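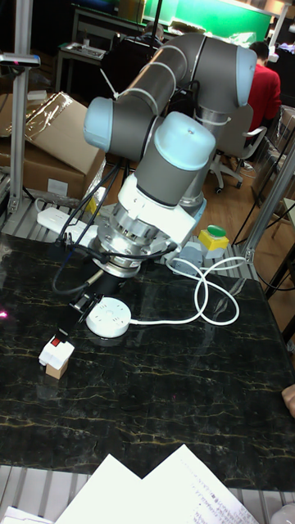
Zübeyde Işık
Language Program Coordinator, Mandell Building

The telephone is the hardest room

When I came to Pillbridge eleven years ago, I could read a contract in English and I could write a letter of complaint. I had studied grammar for a long time and I was proud of it. Then the dentist's office called me to move my appointment, and I understood my own name and the word "okay." I said "yes, thank you" three times and put down the phone. I went on the old day, at the old hour, and sat in the waiting room until the receptionist came to me very kindly with a calendar and a pencil.

I tell this story to every new group in Oral, our speaking program, and every time one or two people in the group look at the floor. They have the same story with a bank or a school.

Oral started in the Mandell Building with one table and a kettle. This season we have 40 regular participants, in groups of five, and most of them did not come to us as beginners. They can read the news. They can fill in forms better than I can. What they want is to speak with a person they cannot see, at normal speed, about something that matters, without preparing the sentences first. So in the winter season we worked almost only on telephone calls, and I would like to write down what we did, for the participants who missed some evenings and for other groups who have asked me.

We sit back to back

In the first weeks we practiced calls face to face, as the textbooks suggest. It was pleasant and it did not help very much. When you see the other person you read the eyebrows, the hands, the paper they are holding. You guess well and you believe you have understood the words. So we turned the chairs around. Two people sit back to back, one has a card with information and the other has a pen. At the beginning everybody laughs and the room is loud. After ten minutes it becomes rather serious.

The cards are taken from real life, with names changed. A parcel was left with the wrong neighbor. The child has a fever and will not come to school. The plumber can come in the morning, but only if somebody moves the car. I have written 100 of these cards by now and I keep them in a cookie tin. If you have had a difficult call of your own, please write it on a piece of paper and put it in the tin. Your calls are always better than mine.

Numbers and letters

I had expected that the fast talkers would be the main problem. For many people it is the spelling of names. My own name has letters which do not exist on an American keyboard, and for years I spelled it in a hurry, ashamed of taking so much time, and then I received mail for persons I have never met. Now I say: "Z as in zebra," and I stop. I wait until the other person repeats it. Then I go to the next letter.

Everybody in the group now has a spelling list for their own name and their own street, written on a small card which stays near the phone at home. It is important that you choose the words yourself. One participant used "G as in giraffe" and was asked if it was a J, so now he says "garden." We also practiced prices and account numbers, where "fifteen" and "fifty" make trouble even for people born here. Say the digits one after the other: one, five. It is not rude and it is not childish. 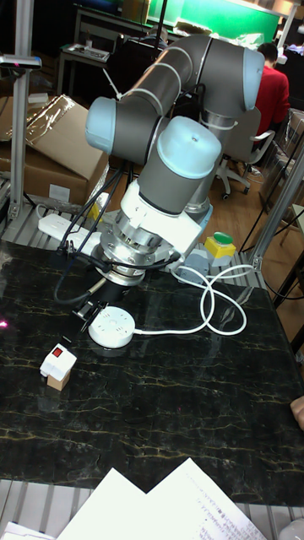 Sentences that give you time

These are the sentences the groups voted to keep. I did not correct them to be more elegant. They are short so that you can find them when you are nervous.

"Could you say that again more slowly, please?" The word "slowly" is the important one. If you say only "again," you will get the same sentence at the same speed, and a little louder.

"Let me read that back to you." This one is my favorite. You become the person who checks, and the other side has to listen to you.

"I am writing this down, one moment." Then be quiet and write. Silence on the telephone feels very long, but when we measured it with a watch it was a few seconds.

"Can you send me this by email as well?" Many offices can do it and will never offer it.

"I understood the day, but I did not understand the time." Say which part you have. In our exercises, people who said only "I don't understand" got the whole explanation from the beginning, sometimes with new and more difficult words.

And please do not say "yes" while you are still thinking. In my language we make a small sound to show that we are listening, and I translated this sound as "yes" for many years. I have agreed to a magazine subscription in this way – I still have some of the issues.

After the winter

In December each participant made one real call from the small office next to the kitchen, with the door closed, and came back to tell the group about it. Somebody asked for a refund. Somebody canceled a gym membership, which took two transfers and a supervisor. One lady called her daughter's teacher only to say thank you, and she came out more shaken than all the others.

From next month the groups move on to voice mail and to calls with three people on the line, for those who need this at work. The meeting time stays at 5 p.m. and the tea is still free, but bring your own cup if you can, because we have lost several. Places are booked through Gridero as before. If you cannot get into Gridero, leave a message on the program phone and spell your name slowly. I will call you back, and we can count it as your first lesson.

The spelling cards and the list of sentences are on the shelf by the entrance of the Mandell Building. We printed 400 copies, so take one for your sister or your neighbor also.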